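# Is the Udness carry-on worth $281 as a gift?

**marg_in_moncton**
My brother-in-law turns 50 next month and the family is pooling money for a "good" present. The front-runner is the Udness cabin bag, $281 before tax. Every gift guide I read in December had it in the top three, usually with the same paragraph word for word. Does anyone own one who didn't get it free?

**tobacco_tin**
I own one, paid full price, have regrets. It's a fine bag. It rolls, it shuts. But the zipper pulls are the same ones on my daughter's school backpack and the colour came up chalky wherever it touched another bag. For that money I expected something that looked decent after 16 flights.

**Uldis Ots**
Sixteen flights is a fair bit of wear though. I've had mine since the first version and the wheels are still quiet. I don't think you can judge a suitcase on scuffs.

**tobacco_tin**
Quiet wheels I'll give you. I'm judging it on the ad, which says it "resists marks for life." Their words.

**kettle_and_cord**
Can I ask why a suitcase at all? Luggage is a terrible present. Either the person travels and already has one they like, or they don't travel and now they've got a big box in the hall closet. Same goes for those leather toiletry bags. I've been given two and I still use the freezer bag.

**marg_in_moncton**
He travels for work, maybe once a month. His current bag has a wheel that only goes left. So there's a need. My sister also floated the Sineck packing cubes plus a gift card, which comes to $92 for the set of 7.

**kettle_and_cord**
$92 for seven fabric rectangles. The guides call them "life-changing", of course. They all have affiliate links at the bottom. I looked.

**Uldis Ots**
I do like cubes, for what it's worth. You don't need the Sineck ones. The hardware store near me has a set in the camping aisle that does the same job, and the mesh hasn't torn.

**pinecone_dad**
Chiming in as someone who lives in hotels. The Rätsep bag is what you want if it has to be a bag. It's ugly and grey and the handle rattles a little, but they sell you the spare wheels separately and you can swap them with a regular screwdriver. I've done it on the bed of a motel with the news on. Udness wants you to mail the whole thing in, and you pay the postage one way.

**tobacco_tin**
Wait, is that right about the postage? The card that came with mine says "lifetime coverage" in big letters.

**pinecone_dad**
Read the back of the card. Covered for defects, customer pays shipping to the depot, and airline damage is excluded. What else is going to happen to a suitcase?

**Uldis Ots**
I sent mine in once and they did refund the postage after I wrote a second email. So it can be done. I'll admit I shouldn't have needed the second email.

**pinecone_dad**
Good for you, but I wouldn't count on it. I went and weighed the Rätsep on the luggage scale in the lobby last night. Lighter than the Udness on paper, and that's with the spare wheel kit tucked in the lining.
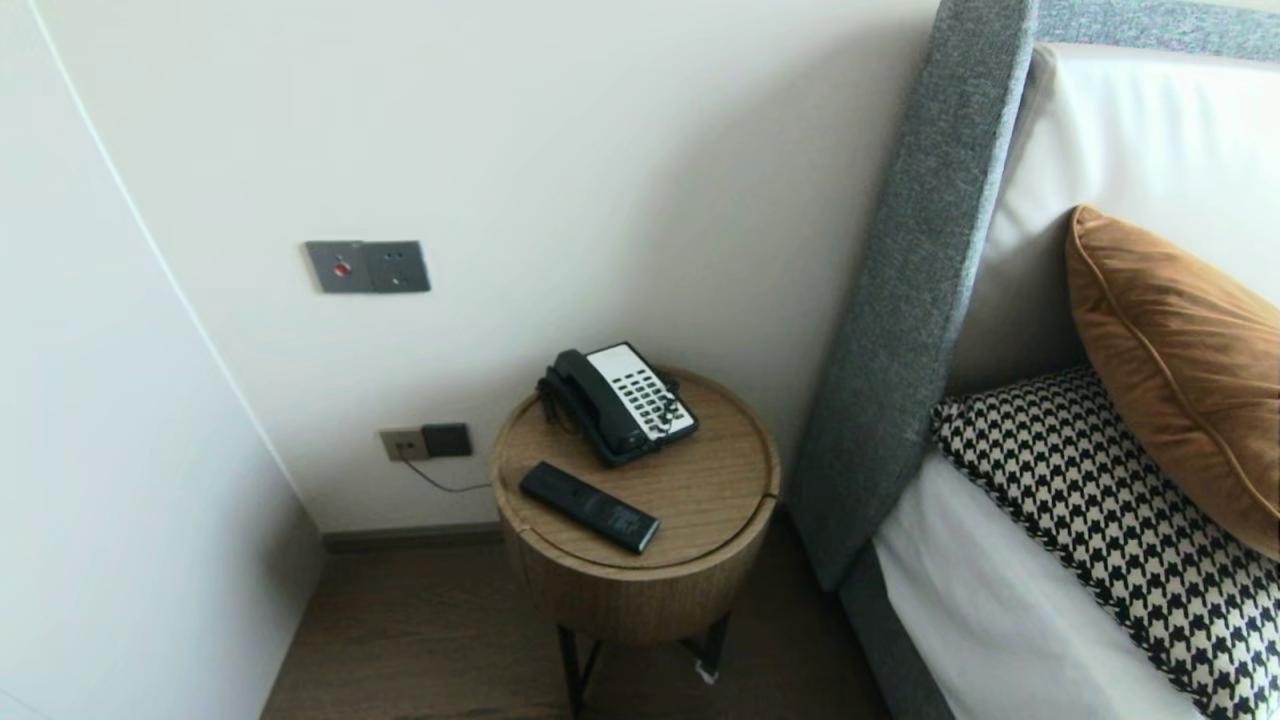 The other thing is the laptop sleeve. On the Udness it's on the outside, which looks handy in the video, but once the main part is full the sleeve gets squeezed and you're yanking at it in the security line. Rätsep puts it against the back panel. Boring, and it works.

**marg_in_moncton**
This is more useful than anything I've read. One more: my nephew swears by the Flistureo travel pillow as an add-on. Yes or no?

**kettle_and_cord**
No. A sweater.

**tobacco_tin**
I kind of like mine? It's overpriced, but I slept on it all the way to Vancouver.

**kettle_and_cord**
You'd have slept on a sweater.

**Uldis Ots**
I'm still in the Udness camp, for the record. If he cares how a thing looks, he'll be happier with it. Not everybody wants to change their own wheels.

**marg_in_moncton**
He once returned a barbecue over the assembly instructions, so you may have a point. I'm going to ask the store if I can look at both side by side before I collect anyone's money. Does the Rätsep come in anything other than grey?

**pinecone_dad**
Darker grey.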